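The Dendmont Adjustment
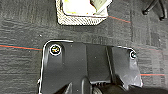 1. Intake

The claim came to Mabli Jenkins at the start of the month, in a brown folder with the Cavalix stamp on the flap. Cavalix insured clocks. It had once insured other things, but the other things had been sold off, and the clocks were what remained.

The policyholder was the town of Dendmont. The insured item was the clock in the tower of the old grain exchange. The loss was stated on line 4 of the form as "ten minutes."

Jenkins read line 4 twice and called the number given for the town clerk.

"Is the clock ten minutes slow?" she asked.

"No," said Gaspard Lemaire. "The clock is correct. We are missing the ten minutes."

She wrote this down. The form had no box for it, so she used the margin.

2. Site visit

The drive took about 3 hours. Lemaire met her at the foot of the tower with a ring of keys and a thermos. He was a tall man in a short coat. He explained the matter on the stairs, stopping at each landing to do so.

On 2nd October the clock had struck four. The people in the square heard it. They then heard it strike the quarter, and by general agreement the interval between the two had been five minutes long. A kettle put on at four had not boiled. Évan Le Goff, who cut hair across the street, had a customer half finished who should have been out the door.

"And the other clocks in town?" Jenkins asked.

"They agree with the tower."

"Then on what basis do you claim a loss?"

"The kettle," said Lemaire.

The movement was a Gilbert, weight driven, with a pinwheel escapement and a two-second pendulum. Jenkins checked the suspension spring, the crutch and the pallets. She timed the pendulum against her own watch and found no error worth recording. The oil was clean. On the inside of the case, previous keepers had penciled their service dates in a column. The last entry was signed F. Gyamfi.

3. Statement of the keeper

Fiifi Gyamfi lived behind the exchange. He had wound the clock for 131 months and gave the figure without being asked.

"I took them," he said.

Jenkins asked him to be specific.

"My wife was leaving on the four-fifteen. I went up and asked the clock for ten minutes. I meant ten more. I suppose I didn't word it well."

"Did she make the train?"

"Easily," he said – and poured the coffee.

4. Finding

Jenkins wrote the report that evening at the inn. Under Cause she put operator error. Under Recoverable she put no. Her supervisor, Chantal Arsenault, sent it back in November with one query, in red, beside the valuation.

Jenkins had left the amount blank. She looked at it for a while, took the schedule of rates out of the drawer, and began at the first page, under Minutes, afternoon.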